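Section 2 covers everything between opening the carton and sewing your first seam on the Urkton 713 overlocker. If you bought the machine secondhand and it came without a carton, start at 2.2 and check the cutting knife before anything else.

Revised 22 Dec 2024. Replaces the June edition, which had the looper colors the wrong way around. We received your letters.

## 2.1 Unpacking

1. Stand the carton the right way up. The arrows are printed on two sides only, so you may have to walk around it.
2. Cut the tape with a short blade. The power cord is packed directly under the flaps.
3. Lift out the upper foam tray and set it aside. It holds the foot pedal, the thread stand and the accessory pouch.
4. Lift the machine by the carrying handle with one hand and support the base with the other.
5. Remove the strip of blue tape from the presser foot, the second strip from the looper cover, and the third strip from the handwheel. There is a fourth strip. It is on the underside of the knife lever, and the machine will make a sad noise until you find it.

The accessory pouch should contain tweezers, a lint brush, a small screwdriver, a spare lower knife, four spool caps, four thread nets and a packet of needles. If anything is missing, contact Rarley Sewing Supply with the serial number from the base plate. Please do not send a photograph of the empty pouch. We believe you.

**Note:** Keep the foam trays if you plan to take the machine to classes. It does not travel well in a tote bag, whatever the person at the next machine tells you.

## 2.2 Choosing a place to work

An overlocker shakes more than an ordinary sewing machine. It also cuts fabric as it sews and drops the trimmings wherever gravity suggests. Plan for both.

1. Use a flat table that does not rock. Press down on each corner in turn. If one gives, fix it now, while you are still in a good mood.
2. Leave a hand's width between the machine and the edge nearest you.
3. Leave clear space to the left for fabric coming off the back of the foot. A finished blanket needs more room than you think, and a wet suit needs more again.
4. Check that the power cord reaches the outlet without crossing a walkway.
5. Put a bin within reach of your right hand, or your left if the right side is against a wall. Small ones with a lid do well on the tabletop, and the lid keeps thread tails in when somebody opens a window.
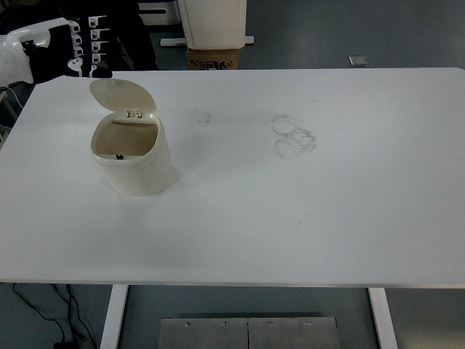
*A small tabletop bin with its hinged lid open.*

Empty the bin before you start a long seam. Trimmings take up little space one at a time, but a single pair of fleece pants can fill a small bin completely, and the overflow goes straight for your socks.

**Caution:** Do not put bent needles or used knife blades loose in the bin. Drop them in a jar with a screw top, label the jar, and keep it away from children and from anyone who likes to squash the trash down by hand.

## 2.3 Fitting the thread stand

1. Push the stand into the socket at the back of the machine until it clicks.
2. Pull the telescopic rod up to its full height. It clicks twice. If you hear only one click, keep pulling.
3. Turn the thread guides at the top so each one sits directly above its spool pin.
4. Place a cone on each pin. For ordinary household spools, take off the cone adapters and use the spool caps.
5. Slip a thread net over any thread that slides down and puddles at the base. Slippery polyester is the usual offender.

Husside cones in the 1,000 size fit without an adapter. The 4,000 size fits too, but four of them side by side will rub against each other, so stagger them on the front and rear pins or buy a separate stand.

Thread should come off the cone straight up. If it comes off at an angle, the tension will wander, and you will spend the evening adjusting dials that were never at fault.

## 2.4 Threading

We would like to tell you this is the easy part. It is at least a short part, provided you do it in the right order: upper looper, lower looper, right needle, left needle. Any other order will look perfectly fine and then break after a few stitches.

1. Switch the machine off.
2. Raise the presser foot. The tension disks open only when the foot is up.
3. Open the looper cover by sliding it right and pulling it toward you.
4. Turn the handwheel toward you until the upper looper is at its highest point.
5. Thread the upper looper, following the **blue** dots.
6. Turn the handwheel again until the lower looper sits well out to the right, then thread it, following the **red** dots. Use the tweezers. Fingers have been tried.
7. Thread the right needle, following the **green** dots.
8. Thread the left needle, following the **yellow** dots.
9. Pull all four tails under the foot and out to the back left.
10. Close the looper cover. The machine will not run with the cover open, and this accounts for most of the calls we get about faulty pedals.

**Note:** If the lower looper thread breaks, take both needle threads out, rethread the looper, and then put the needle threads back. Yes, every time.

If you are changing color and the old thread is still running properly, there is a lazier way, and we recommend it. Cut the old threads near the cones, tie on the new ones with a small square knot, set all four tension dials to zero, and pull the threads through one by one from the front. Stop when a needle knot reaches the needle. Cut it off there and thread the eye by hand.

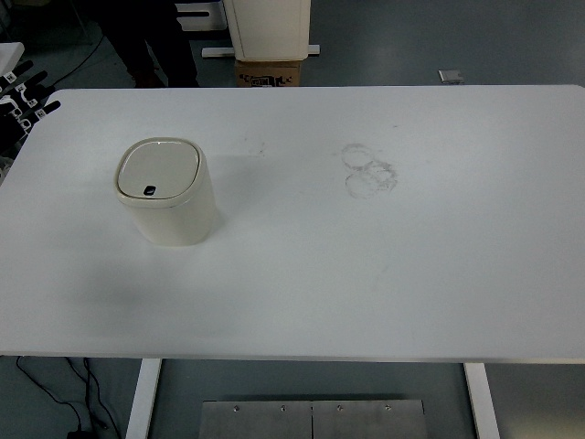

Once the new colors are through, turn the dials back to where they were. Write the numbers down first. A scrap of paper taped to the side of the machine is ugly and works better than memory.

## 2.5 First test seam

Do not test on the garment. Cut two strips of the same fabric, each the length of your forearm, and lay them together.

1. Set all four tension dials to 4, stitch length to 2.5 and differential feed to N.
2. Lower the presser foot.
3. Run the machine slowly without fabric until a short chain forms behind the foot.
4. Feed in the strips with their edges just past the knife. Guide them gently and let the machine do the pulling.
5. Sew off the end and keep going until you have another short chain. Cut it with scissors.
6. Look at both sides of the seam in good light.

| What you see | What to change |
|---|---|
| Upper looper thread wraps to the underside | Raise the upper looper tension (blue) by half a number |
| Lower looper thread shows on top | Raise the lower looper tension (red) by half a number |
| Seam pulls open and shows stitches like a ladder | Raise the left needle tension (yellow) |
| Edge ripples like lettuce | Turn differential feed up |
| Edge gathers | Turn differential feed down |
| Edge looks chewed | Replace the lower knife, see Section 6 |
| No stitches of any kind | Rethread, in order this time |

Change one dial at a time and sew another strip after each change. Moving all four at once is quicker and gets you nowhere, though many owners find they have to try it.

**Caution:** Never sew over pins. The knife is hard enough to cut one in half and it will not warn you which way the half is going. Use clips, or place pins well inside the seam and parallel to the edge.

## 2.6 Before you switch off

1. Lower the foot onto a scrap of fabric.
2. Brush lint out of the looper area. Do not blow into it, as breath is damp and lint moves deeper.
3. Switch off at the machine and unplug it from the wall.
4. Put the cover on. If you have misplaced the cover, a pillowcase fits.

Needles for this model are sold by Kokkonen in packs of five, in sizes 80 and 90. Start with 80 for light knits and cotton, and change the pair together. Oiling is covered in Section 5, and you can leave it until the machine has had its first long weekend of use.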